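Trier les petits blocs de bois par couleur et par forme : l'atelier en vrac

Mis à jour en mai, j'ai refait la partie rangement. Si vous cherchez juste l'entretien du plateau, descendez direct.

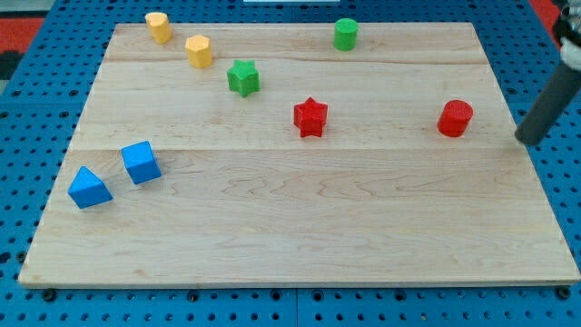 Donc, l'idée de départ : des petits blocs colorés, un plateau, et l'enfant trie. Chez nous ça tient une demi-heure le matin, parfois plus. Préparation : 2 minutes. Oui, 2.

Ce qu'il faut

Un plateau en bois clair, rectangulaire, assez grand pour que les blocs respirent.
Des prismes et des cylindres en bois peint. Etoiles à six branches, octogones, cylindres.
Plusieurs couleurs franches. Rouge, vert, bleu, jaune orangé, ça marche très bien.
Une boîte avec couvercle pour ranger.

Pour le plateau j'ai pris un Vandenberghe, en longueur 80 cm. Une planche à découper épaisse fait l'affaire aussi, si elle ne bouge pas. Les blocs viennent d'un lot Dorkico, acheté d'occasion, mélangé avec deux ou trois trucs de récup. Attention à la taille : pas de petites pièces avant trois ans.

Installation

Poser le plateau bien à plat. S'il glisse, un torchon humide dessous, plié en deux.
Disposer les blocs sans ordre, debout, espacés. Pas en tas ! En tas l'enfant fouille et tout roule par terre (surtout les cylindres).
Mélanger les couleurs. Une étoile verte pas loin d'un octogone jaune, un cylindre rouge de l'autre côté, etc.
S'asseoir à côté, pas en face.

Premier tri : la couleur

Le plus facile. On prend un bloc, on le pose dans un coin, on dit « vert ». Puis on attend. Ne pas corriger tout de suite. Si ça coince, garder seulement deux couleurs et recommencer.

Variante pour les plus petits : une feuille de couleur à chaque coin du plateau.

Deuxième tri : la forme

On remet tout en vrac. Cette fois les étoiles ensemble, quelle que soit la couleur. Puis les cylindres. Là en général il y a un moment de flottement, l'enfant repart sur les couleurs par habitude. Laisser faire, reproposer le lendemain.

Les octogones sont les plus pénibles, de loin on dirait des cylindres. Faire passer le doigt sur les arêtes, compter les faces si l'enfant sait compter jusqu'à huit.

Troisième : les deux à la fois

Etoile rouge à côté d'étoile verte, cylindre rouge à côté de cylindre vert. Une ligne par couleur, une colonne par forme. On peut tracer le quadrillage à la craie, ça part à l'éponge. S'il manque un bloc dans une case on la laisse vide, et c'est même un bon sujet de discution.

Entretien du plateau

Éponge à peine humide, essuyer aussitôt, toujours dans le sens du fil. Insister un peu sur les joints entre les lames, les miettes s'y mettent. De temps en temps une couche très fine d'huile Sustell, sécher une nuit. Je fais ça le vendredi soir, le plateau est prêt pour le lundi.

Les blocs peints : chiffon sec, jamais de trempage.

Rangement

Un sachet par couleur ou tout en vrac dans la boîte, au choix. Je suis passée au vrac, les sachets disparaissaient.

La prochaine fiche sera sur les tours et l'équilibre, avec les mêmes blocs.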